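Apr 22, 2018

Packaging sort, day two at the Tomel flat. Carrying on from the list on the previous page, so the numbering of the bags follows that.

Started with the kitchen end. The cupboard under the sink was mostly carrier bags stuffed inside other carrier bags. Kept the sound ones, flattened them and tied them in a bundle with the green string. Torn ones went in the soft plastic sack. The soft plastic sack is the clear one with the blue tape on the handle. Last time two of us used the other clear sack and it all had to be done again on the floor.

Scale is reading properly after the new battery. Checked it against the brass weight and it came back 746 g, same as in the book. Leave it on the hard floor by the door. On the mat it drifts.

Cardboard so far: 13 kg, flattened, not counting anything with a plastic lining. Tape and labels come off first if they come off easily. If the top layer of the board tears, stop and leave the tape where it is. Marquez take it either way, I asked them on the phone, but they want it dry and they want the bundles no wider than the cage. Cage width is 44 inches. I wrote it inside the lid of the tool box too.

Milk cartons were the slow part. These are the coated kind and cannot go with the plain board. Open both ends, cut down the seam, rinse, stand them on the rack. The short scissors are better for this than the knife. I tried the knife on the first few and the blade skates on the coating. Rack holds 19 if they are leaned the same way. Leave them overnight. The ones we stacked damp in August smelled by the time Landier came for them and they sent the whole sack back.

Outer cases from the milk are plain printed board and go with the cardboard. Check the bottom flaps, as the glue there can hold a strip of plastic from the carry handle. Pull the handle through from inside the case and it comes away in one piece.

Medicine boxes. Rule from Grernenine is that the box is ours to sort and the contents are not. Anything with blisters or a bottle still in it goes in the lidded tub, unopened, with the leaflet left inside. Empty boxes go with the cardboard. Do not flatten a medicine box until you have looked down both ends. I found a half strip in one I had already put a foot on. It's in the tub now.

Foil bags are still a problem. Scrunch test: if it stays scrunched when you let go, treat it as foil. If it springs open, treat it as plastic film. Some of the snack bags do something in between and I have been putting those in general waste. Not happy with that but there is no other place for them at the moment.

Moved to the big table after lunch. It has the good light. The checked cloth stays on, it wipes down and it saves the tabletop from the knife. Working order that suited me: big cases to the back, small boxes and bags to the front, and one open carton on the right to drop things into.

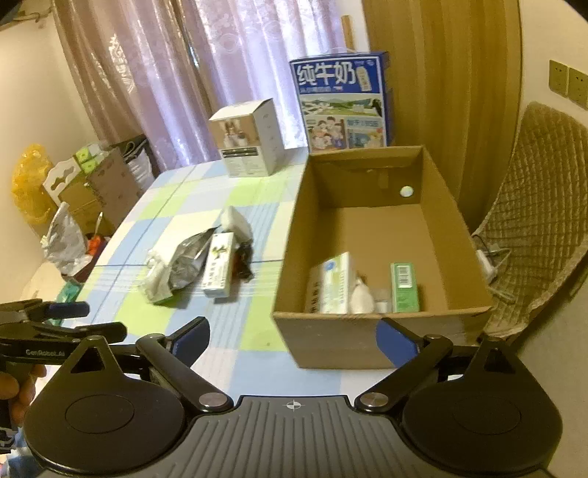 Landier would like the medicine boxes kept out of the mixed carton altogether, even the empty ones, and bagged separately with the flap ends open so their people can see in without unpacking. They were fine with the milk cartons going in together as long as the caps are off.

I can do that from the next load. It means one more bag by the table and a label for it. Caps go in the jam jar for now. When the jar is full tip it into the hard plastic crate, and don't put the lid on the jar, it jams.

Boxes with a picture on the front and a fitted tray inside: take the tray out before anything else. Most trays are molded plastic, a couple today were molded pulp. Pulp goes with the cardboard if it is clean. Any box that looks as if someone might want it back goes on the shelf by the door with a slip of paper on top, and waits for an answer.

Left to do: hallway cupboard, the two crates under the bench, and the top shelf, which needs the step stool. Stool is in the van.

Need: string, blue tape, a second pair of short scissors. Marker is nearly dry.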